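Minutes – Baking Group, winter meeting, 2019-12-06

Held in the back room at Grenilen. Quorum present. The last minutes were approved with one correction: the almond paste was short by a tray, and the minutes had said it was over.

**1. The cardamom bun recipe**

The chair reported that the bun recipe has now been baked from the card four times by different members, with four different results. One batch was dense, one spread flat, and two were fine but did not taste like each other. The author of the card maintains that the recipe is correct. Several members asked how anyone would know, given that the card says "flour until it feels right" and "a good spoon of cardamom."

It was proposed that the card be rewritten with weights. The objection was that the family it came from never weighed anything. The secretary notes that the family is also not the one selling the buns in May.

Agreed: the card will be rewritten in grams and baked twice by somebody who has never made it. If those two batches match, it goes in the booklet.

**2. Booklet printing**

Two quotes were received. Zosetti wants $1,722 for the full run, stapled, color cover. Mendoza came in lower at $698, but that is black and white throughout and doesn't include folding. The suggestion that members fold the booklets themselves at a social evening was met without enthusiasm. It was pointed out that the last social evening produced a lot of coffee cups and very little folding.

A member asked whether anyone had bought the previous booklet who was not related to a contributor. No figures were available. The meeting felt that figures should be available before money is spent.

Deferred until a sales count is done.

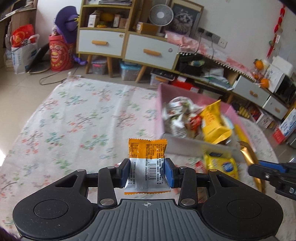 **3. Spice order**

The supplier, Skandik, has again raised the price of whole cardamom pods and says the new crop is more fragrant. The meeting was not persuaded. Two members who had used both could not say which was which, and a third thought the old pods were better but admitted to keeping them in the freezer.

Ground cardamom was suggested as a cheaper option. Strong feelings were expressed. The matter was put to a vote and whole pods were kept, 11 in favor. The secretary was asked to get a price from a second supplier before the next order goes in, which was also asked of the secretary last year.

**4. Saffron**

A member offered to bring a large quantity of saffron from a relative at a very good price. The chair asked how good. On hearing the answer, the meeting declined with thanks.

**5. May bake sale**

Same tables as before, if the hall can be had. The proposal to add a savory stall was discussed at some length. Those in favor said that people ask for it every year. Those against said that people also asked for rye crackers, and most of those went home with the people who baked them.

Agreed: one savory item only, to be a cheese pie, on trial. Whoever makes it brings their own warming tray.

**6. Other business**

The big mixer is still making the noise. It has been looked at and described as "normal for its age." The meeting asks that it be looked at by somebody else.

The key to the pantry cupboard is missing again. Please check coat pockets.

Next meeting to be set once the hall confirms its dates.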